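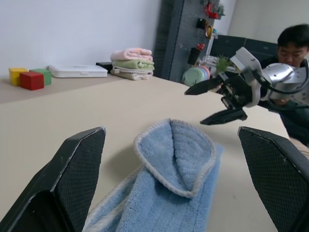 Mikrofaser-Handtuch von Idholm im Test: hellblau, gerippt, mit heller Paspel

Mikrofasertücher habe ich lange nur zum Putzen benutzt. Für die Haut fand ich sie unangenehm, weil die glatten, dünnen Reisetücher an trockenen Händen hängen bleiben und auf dem Rücken eher schieben als trocknen. Das Handtuch von Idholm ist flauschig statt glatt, und deshalb habe ich es im Dezember bestellt, zunächst ein einzelnes in Hellblau, einige Wochen später ein zweites in derselben Farbe. Beide sind seitdem im Gebrauch, eines im Bad, eines in der Sporttasche.

Lieferung und erster Eindruck

Das Tuch kam gefaltet in einer Papierbanderole, ohne Plastikbeutel. Es roch beim Auspacken leicht nach Lager, nach der ersten Wäsche war der Geruch weg. Die Farbe ist ein helles, etwas kühles Blau. Der Rand ist mit einem weichen, cremeweißen Band eingefasst, und der Flor hat feine Längsrippen, die man je nach Licht mehr oder weniger deutlich sieht. Im Shop wirkte das Blau kräftiger. Wer etwas sucht, das zu dunkelblauen Badtextilien passt, sollte vorher vergleichen.

Auf meiner Küchenwaage wiegt das Tuch trocken 247 Gramm. Ein Baumwollhandtuch aus meinem Schrank, das ungefähr gleich groß ist, liegt deutlich darüber. In der Tasche macht sich das bemerkbar, im Bad spielt es keine Rolle.

Abtrocknen

Nach dem Duschen nimmt das Tuch Wasser schnell auf, wenn man es auflegt und leicht andrückt. Reiben bringt weniger. Bei den ersten Malen hatte ich das Gefühl, es verteile das Wasser nur, nach der dritten Wäsche war das vorbei. Man sollte es also vor dem ersten Gebrauch waschen, am besten mehrmals.

Für die Haare ist es gut geeignet. Ich habe schulterlanges Haar, und nach zehn Minuten im Turban tropft nichts mehr. Der Turban hält allerdings nicht besonders fest, dafür ist das Material zu leicht und zu weich. Ich stecke das Ende inzwischen im Nacken unter den Rand — der eingefasste Saum gibt dort etwas Halt.

Auf sehr trockener Haut, vor allem an den Händen im Winter, spürt man die Faser noch. Es ist viel weniger als bei glatten Tüchern, aber wer das Gefühl von Mikrofaser grundsätzlich nicht mag, wird es auch hier bemerken.

Falten und Stapeln

Mir ist das wichtiger als den meisten, und ich fand in anderen Besprechungen nichts dazu. Das Tuch ist weich und bauscht sich. Legt man es locker auf den Tisch, bleibt eine umgeschlagene Ecke gern als Wölbung stehen, statt flach zu fallen. Man muss beim Falten mit der Hand nachstreichen. Ich falte erst längs in Drittel, dann quer zur Hälfte, und lege den Stapel mit der geschlossenen Kante nach vorn. Zu einem flachen Paket wird es trotzdem nicht.

Gerollt verhält es sich besser. In der Sporttasche rolle ich es von der schmalen Seite her auf, und es bleibt auch ohne Band einigermaßen in Form. Der helle Rand hilft beim Ausrichten, man findet die Ecken sofort und sieht, ob die Kanten übereinanderliegen.

Dinesh Pal, mit dem ich mir eine Waschküche teile, hat die Handtücher von Cuvach. Die sind dünner und glatter, lassen sich sehr sauber stapeln und brauchen im Regal weniger Platz. Zum Abtrocknen würde ich trotzdem das von Idholm nehmen. Seine fühlen sich an wie ein gutes Geschirrtuch.

Waschen und Trocknen

Ich wasche bei 40 Grad mit Flüssigwaschmittel und ohne Weichspüler. Das Etikett erlaubt 60 Grad, das habe ich zweimal gemacht, ohne dass sich etwas verzogen hätte. In der ersten Wäsche gab es kaum Flusen. Wichtig ist, nichts aus flusender Baumwolle mitzuwaschen. Bei mir war es ein dunkelgrauer Waschlappen, und ich habe die Fusseln einen Abend lang mit der Kleiderbürste aus dem Flor geholt.

Auf der Leine im Bad ist das Tuch nach einer Nacht trocken, meistens schon vorher. In den Trockner gebe ich es nicht.

Die Einfassung ist der Teil, auf den ich am meisten geachtet habe, denn an ihr gehen solche Tücher nach meiner Erfahrung zuerst kaputt. Bei dem älteren Tuch hat sich an einer Ecke ein Faden gelöst, den ich abgeschnitten habe. Die Naht darunter hält. Außerdem nimmt der helle Rand Flecken an. Etwas getönte Tagescreme ist erst nach dem zweiten Waschgang mit Gallseife verschwunden, im blauen Flor war von derselben Creme nichts zu sehen.

Was mich stört

Es gibt keine Aufhängeschlaufe. Bei einem Handtuch, das auch für unterwegs angeboten wird, ist das ein Versäumnis. Ich habe an eines der beiden eine Schlaufe aus Baumwollband genäht, das dauerte fünf Minuten, sollte aber ab Werk dabei sein. Außerdem steht das Pflegeetikett an der kurzen Seite weit heraus und kratzt. Man kann es herausschneiden, dann ist die Waschanleitung weg.

Für wen es passt

Ich würde es für die Sporttasche und für die Haare wieder kaufen. Als einziges Badetuch würde es mir nicht reichen, dafür fehlt mir die Schwere von Baumwolle. Vier von fünf Punkten, einen Abzug gibt es für die fehlende Schlaufe und das Etikett.

Manju Mishra

Nachtrag: Auf Nachfrage hat mir der Kundendienst geschrieben, dass eine Ausführung mit Schlaufe geplant ist. Einen Termin gibt es noch nicht.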